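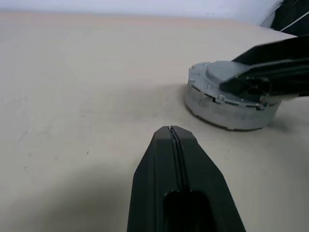

I have been promising an update on the two arms for ages, and as the kettle is on and it's raining sideways I may as well sit down and write one. Last time I was still waiting for motors and moaning about it. Well, the motors came in May, all of them, and since then my evenings have rather vanished!

For anyone new, this is a pair of small robot arms I'm building at the Praria workshop, where I rent a bench and a shelf. Malathi Acharya has the bench next to mine and has been a saint about the noise (she builds clocks, so she knows a thing or two about gears and about patience). The plan has always been to get both arms doing a job together, one holding a part steady and the other doing something to it.

Most of this month went on the fingers. I am on the third shape now. The first ones were far too broad at the end and knocked over everything I asked them to pick up, and the second lot were so thin that they bent. These have sloping sides and finish in a blunt, squared tip, with a groove running up the middle, and I like them very much. I drew the groove late one night after too much coffee and I'm still oddly proud of it.

The other arm wears a different pair, black and rather longer, and they are lovely for coming down at a slant and pressing on the top of something round. My practice piece is a grey housing shaped like a fat puck, with little notches round the rim. It has picked up some scuffs, poor thing, but it's just the right sort of awkward.

Then there was the software. I had both arms going to the same spot at the same time, which made a horrible crunch and sent me hunting for the off switch. Dace Jankauskaitė came over with her laptop and found it in ten minutes: I had typed 36 in one file and 63 in the other. We did laugh, though I'd lost two whole evenings to that and I think my laugh was a bit thin.

Next up is wiring, which I have been putting off. The cables want proper clips and I want a longer lead for the second arm, and I must label the plugs before I forget which is which. If anyone has a favourite sort of cable sleeve, do leave me a comment, as the one I bought frays as soon as you look at it.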